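课程首页 | 讲义 | 作业 | 实验室预约 | 往年资料 | 联系老师

机器人系统选型与评估　第九讲讲义
产品评估专题：Muritz 桌面抓取套件
授课：Mārtiņš Ozoliņš
讲义整理于 2025年5月31日

各位同学好。上一讲讲到末端执行器的分类，下课时有好几位同学围过来问我：老师，道理都懂了，可是真要花钱买一套的时候，到底怎么看产品说明书，怎么判断卖家说的话有几分能信？我当时答得很匆忙，回去以后越想越觉得应该专门拿出一讲来谈，于是就有了今天这份讲义。原定的力控内容往后顺延一讲，预习过的同学不要着急，你们的功夫不会白费的。

今天拿来做评估对象的是 Muritz 桌面抓取套件，由 Jeramberg 公司供货。选它有几个考虑，最要紧的一个是咱们实验室正在试用，大家可以亲手摸一摸，课后对着讲义再核对一遍。另外，它的价位和定位都很典型，你们将来不管是去企业做选型，还是给自己的课题组写采购申请，多半会遇到这一类东西。先说明一句，我和这家公司没有任何往来，试用机是走正常的试用流程借的，用完要还。

一、套件里有什么

标准版包括一只电动平行两指夹爪、一台装在腕部的小相机、一块控制器、转接法兰一片、备用指垫一副，还有一份软件许可。注意，机械臂是不含在里面的！每年都有同学看宣传册上的漂亮照片，以为整条手臂都送，结果预算报上去差了一大截，很尴尬。宣传册里的“套件”两个字，请大家一定翻到装箱单那一页再下结论。

软件叫 Mulder，负责标定、识别和抓取规划。它提供图形界面，也留了编程接口。图形界面做得相当友好，我第一次用的时候没有看手册，喝了半杯茶的工夫就让夹爪开合起来了（当然，后来做标定的时候还是老老实实回去翻了手册）。编程接口的文档就没有那么周到，有几个函数的参数说明和实际行为对不上，我在附录里列了出来，写作业的同学务必先看附录。

二、几个要紧的指标

供应商的规格表很长，第一次看容易眼花。我的习惯是先把和任务直接相关的几行圈出来，其余的放到第二遍再看。对于桌面上的小件抓取，我圈的是下面这些：

夹爪行程：85 毫米。这是两指完全张开时指垫之间的距离。请大家留心，行程不等于能抓的物体尺寸，因为手指下探的时候两侧都要留余量，相机看到的位置也总有误差。上一届有位同学直接拿行程去选工件，指垫每次都撞在工件的上沿，吓得他把急停按钮都拍出了感情。

报价：标准版 2,000 欧元，带扩展软件许可的版本 2,350 欧元。两者的硬件完全一样，差别在于扩展许可允许导入自己训练的识别模型。要不要多花这笔钱，我们在第五节再谈。

首年服务：供应商承诺远程支持，时间为 6 个月，之后按次收费。这一条写在合同附件里，宣传册上只有“全程支持”四个大字。大家读到“全程”这样的词，请一定问一句：从哪里到哪里？

还有一些指标规格表上没有，需要自己去问，或者自己去测。比如指垫磨损以后怎么更换，要不要重新标定；比如线缆从哪一侧出来，手腕转到极限位置的时候会不会被拉紧；再比如控制器的风扇吵不吵（笑什么，你们在它旁边坐一下午就知道了）。这些事情看起来琐碎，真正用起来天天碰到。

三、评估的顺序

我建议大家按照从静到动的顺序来评估，不要一上来就让机器去抓东西。先通电，看自检；再空载开合，听声音，看两指是否对称；然后做相机标定，把标定误差记下来；接下来放上物体，只做识别，不做抓取；最后才是完整的抓取。每走一步都写记录，记录里要有环境光的情况、桌面的材质、指垫的状态，以及软件的版本号。

版本号这一项，我年年讲，年年有人漏。Mulder 更新得很勤，界面上看着一模一样，识别的默认阈值可能已经改了。你今天的数据和同组同学上个礼拜的数据放在一起比较，比了半天，比的其实是两个软件版本，那多冤枉呀。

再说桌面。宣传片里常用纯白的台面配鲜艳的积木，对比度高，什么算法跑起来都好看。我们评估的时候，应该用接近真实工作场合的台面，颜色沉一点、没有反光的最好。物体也不要全是规规矩矩的方块，要混进一些真正的电子零件，大小不一，颜色相近，有躺着的，有立着的。零件之间的距离也要有远有近，这样才看得出规划器有没有认真考虑手指的落点。

四、腕部视角怎么读

把相机装在腕部，业内一般叫“眼在手上”。它的好处是离工件近，手到哪里眼睛就到哪里，靠近的过程中可以不断修正；麻烦的地方在于视野会随着手臂移动，手指自己也占掉一部分画面。初次接触的同学往往嫌手指碍事，想把相机装高一点躲开它，我倒劝大家先不要急着躲。手指留在视野里，其实是一把现成的尺子，两指之间的空当朝向哪里，夹爪就大致会落在哪里，调试的时候看上一眼，心里就有底了。
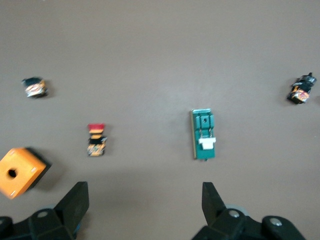

图 9-1　腕部相机视角：灰褐色台面上散放着橙色方块、绿色电路板和几个黑橙相间的小型电子元件，下方为两指夹爪。

读这一类图像，我希望大家养成几个习惯。先找手指，确认左右两边都在视野里，再看空当的前方对着什么。图 9-1 里，红色顶帽的那个元件和绿色电路板大致就在空当的上方，所以讨论候选目标的时候，我会先从这两个谈起。请注意我说的是“候选”，单凭一幅静止的图像，我们并不知道程序接下来要抓哪一个，这要去查任务日志。

接着看清晰度。橙色方块有些发虚，左上方那个小元件也有些发虚。图像发虚的原因可以有很多，对焦、运动、镜头边缘的像质都有可能，不要看见模糊就一口咬定是对焦的问题。正确的做法是让手臂停稳，换一个高度再采一次，然后把两次的结果放在一起比较。这道小练习写在作业里了，不难，但是很锻炼耐心。

然后请大家琢磨一下姿态。红色顶帽的元件是立着的，高度大于宽度，夹取时要考虑会不会把它碰倒；电路板的长边是上下方向，下半部中间还有一个白色接插件，指垫压在哪里就很有讲究。我的意见是，抓电路板尽量夹板边，避开接插件，力也要调小，宁可多试几回。规格表上的最大夹持力写得再漂亮，对付电路板的时候用不上，真正要问供应商的是最小稳定夹持力是多少，以及在这个力下重复性如何。Jeramberg 的规格表恰恰没有给最小值，我发邮件去问，对方回信很客气，说会在下一版文档里补上。我们就耐心等一等吧，同时自己先测。

还有阴影。方块的右侧和下侧有一片柔和的暗影落在台面上，有些识别算法会把这样的暗影也圈进物体的轮廓，算出来的中心就偏了。检查的办法很简单，在 Mulder 里打开轮廓叠加显示，看轮廓线贴不贴物体的边。如果偏得厉害，先调照明，再动阈值。我见过太多同学一上来就拧阈值，拧到最后亮的暗的都认不出来，只好恢复出厂设置从头再来。

五、要不要买扩展许可

这个问题课前就有同学问我，我的回答比较啰嗦，请大家担待。

如果你的工件种类固定，形状又比较简单，标准版自带的识别功能应该够用，省下来的钱可以多备几副指垫，很实在。如果工件里有不少外观接近的小零件，像图 9-1 里那几个黑橙相间的元件，光靠颜色去分就比较吃力了，这时候能导入自己的模型会方便许多。不过也要算清楚后面的账：模型要有人训练，数据要有人标注，换一批零件还得重来一遍。软件许可的价钱只是开头的那一笔。

同类产品里，Venside 的夹爪也常被拿来比较。那一款我只在展会上摆弄过一小会儿，没有按咱们的流程评估过，所以不敢在讲义里给它下评语。哪位同学在实习单位用过，欢迎下次课上来讲一讲，我给你留十分钟，讲超了也没有关系。

至于我自己对 Muritz 的印象，总体是喜欢的。安装顺手，界面亲切，作为教学用的入门设备很合适。让我犹豫的地方是接口文档和那份语焉不详的服务条款。如果今天让我写采购意见，我会写“建议采购标准版，附条件”，条件就是请供应商把最小夹持力和收费服务的价目写进合同。你们完全可以有不同的结论，只要理由站得住，我一样给高分。

六、课后作业

1. 以图 9-1 为材料，选定一个物体作为目标，写出你打算采用的接近方向和指垫接触位置，并说明还需要哪些图像以外的信息。一页纸以内，可以手绘示意图，画得丑不扣分。

2. 在实验室的试用机上完成一次停稳后的重复采图，换两个高度，对比清晰度。记录表用附录里的格式，软件版本号那一栏不许空着！

3. 给供应商起草一封询价信，列出你认为规格表里缺少的内容。语气要客气，问题要具体，不要写“请提供更多信息”这样让人没法回答的话。

4. 选做：读一读 Mulder 接口文档里关于坐标系的那一章，找出和本讲附录说法不一致的地方。我自己也可能写错，找到的同学请直接告诉我，我会在下一版讲义里改正并写上你的名字。

使用试用机的同学请提前在预约页面登记，两人一组，一人操作，一人守着急停。指垫用过以后拿干布擦一擦，放回灰色盒子里。控制器的电源线有点短，请不要硬拉，旁边抽屉里有延长线。

作业统一交到课程邮箱，文件名写学号加姓名。下一讲回到力控，请把第七讲的阻抗模型那几页带上，我们从那里接着往下讲。

上一讲 | 下一讲 | 附录下载 | 返回目录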